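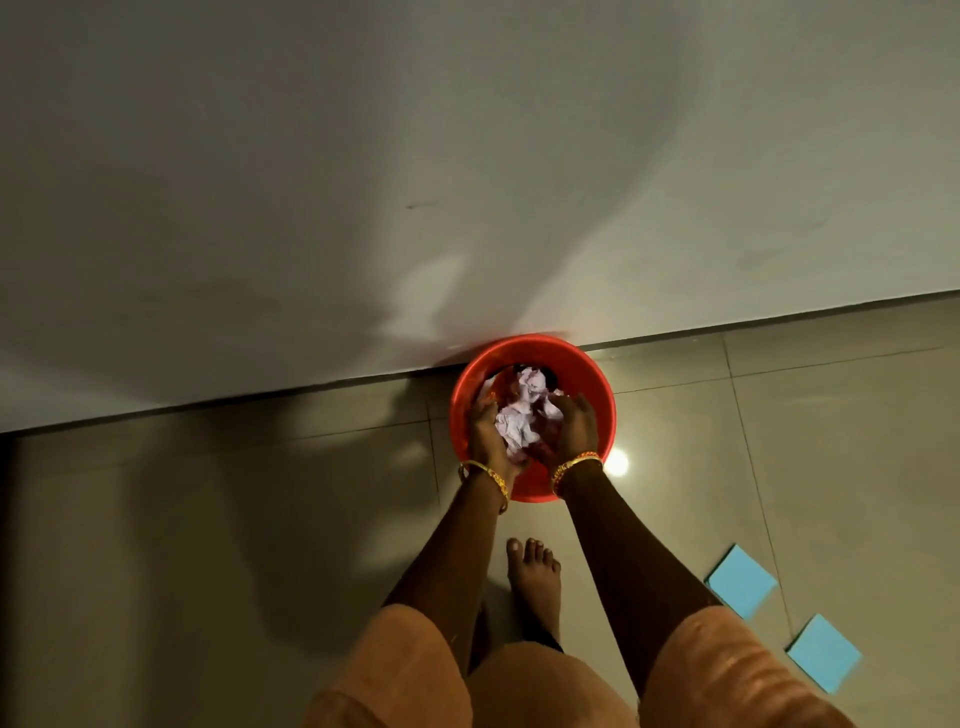 Gakley 2 walking tent

Two-person, three-season tent by Brusby
Colour: moss green or slate
Availability: moss green in stock, slate on back order

The Gakley 2 is a small tunnel tent for walkers who carry their own kit and move on most days. It sleeps two adults side by side, with a porch at the front for boots and bags. The inner and the flysheet go up together, so the inner stays dry if you have to pitch in the rain. It can also be left clipped in when you pack the tent away.

We have made a version of this tent for several years. The current one has a longer inner than the old model, a second vent at the foot end and a door that opens from either side. The pegging points have moved as well, so groundsheets cut for the old model will not line up. If you aren't sure which you have, look at the label inside the door. The current tent has a green label and the old one a white label.

Specification

Sleeps: 2
Packed weight, with pegs and bags: 1,326 g
Flysheet: ripstop nylon, silicone coated on both sides
Flysheet waterproofing: 3,000 mm hydrostatic head
Inner: breathable nylon with mesh panels at head and foot
Porch depth: 800 mm
Poles: two, aluminium, made by Zawadzka
Seams: flysheet taped on the ridge, stitched and sealed elsewhere

What's in the bag

Flysheet and inner, clipped together
Two poles in a pole bag
Pegs in a peg bag
Four spare guy lines with runners
Pole repair sleeve
Two fabric patches
Printed pitching sheet

A footprint groundsheet is sold separately. You don't need one on grass, but we would use one on gravel pitches or anywhere with stubble or thorns.

Pitching

Lay the tent out with the foot end facing the wind and peg the two rear corners. Slide the longer pole into the sleeve nearest the door and the shorter one into the sleeve at the back. Push the poles through the sleeves — don't pull them, or the sections will come apart inside. Fit the pole ends into the eyelets, walk to the front and pull the tent forward until both hoops stand upright. Peg the front corners, then the porch, then the guy lines.

Most people manage it alone after one or two goes in the garden. In a strong wind it is easier with someone holding the front.

Nylon sags when it gets wet. Tighten the guy lines once before you go to bed on a damp night and the flysheet should stay clear of the inner.

Where it works well

This is a tent for spring to autumn use on valley sites, moorland and lower hills. It copes with steady rain and ordinary wind. It isn't built to carry snow and we don't recommend it for high winter camps. Taller people should know that the inner slopes at the foot end, and anyone over six foot will probably want to sleep corner to corner if they are on their own.

Condensation forms on the inside of the flysheet on still, cold nights, as it does with any tent of this type. Leave both vents open and the top of the door unzipped a little.

Check the rules before you camp away from a site. In much of England and Wales you need the landowner's permission, and many national parks abroad only allow tents on marked pitches booked in advance.

Care and storage

Dry the tent fully before you put it away — hang it over a line or a banister if the weather is against you. Sponge off mud with cold water. Don't use detergent and don't put any part of it in a washing machine or tumble dryer. Store it loosely in a cotton bag or pillowcase, somewhere dry. Wipe grit out of the zips with an old toothbrush.

Spares and repairs

Poles, pegs, guy lines and zip sliders for the Gakley 2 are kept at our Gondircombe workshop and can be ordered from the spares page. We also repair tears, broken zips and worn pole sleeves. Tents sent for repair must be clean and dry. August is our busiest month, and repairs sent in then take longer.

Delivery and returns

Orders go out from Gondircombe by tracked post. You can return an unused tent in its original bag for a refund. Pitching it once indoors to check it over is fine, but we can't take back a tent that has been used outside unless it is faulty.

Page last updated 13 November 2024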